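Ticket 156 -- Pusmont reserve, visitor permit portal
Status: reopened
Opened: 11/03/2023

Permits issued at the north gate are not showing in the ranger office list. The gate says 62 went out that morning. The office list has 57. Plodix support closed the first ticket as "user error at gate", which I don't accept, as the gate staff have the paper stubs and I have checked them against the numbers.

Tried so far:
Logged out and in again on the office machine. No change.
Cleared the browser cache, as asked. No change, and I didn't expect any.
Re-sent the day's permits from the gate tablet. It said "all sent". The list still said 57. 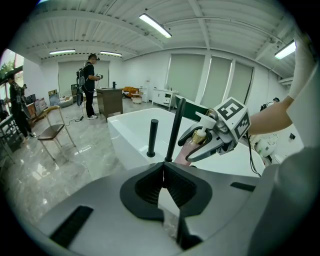
Bath with black spout and pump bottle

Reply from Plodix: the missing permits are "probably duplicates". They are not. All five have different vehicle plates and different stub numbers. Please look at the stubs before telling us this again.

One thing I did notice. All five were for the Solberg trail, and all were sold after the map update went in. Solberg permits from before the update are fine. I'm told the update only touched the map, but I would like to see that tested -- the trail code on the new permits has an extra space at the end.

Update: space removed by hand on one permit and it appeared in the list within about 70 seconds. Four still missing. Leaving this open until the code is fixed at your end.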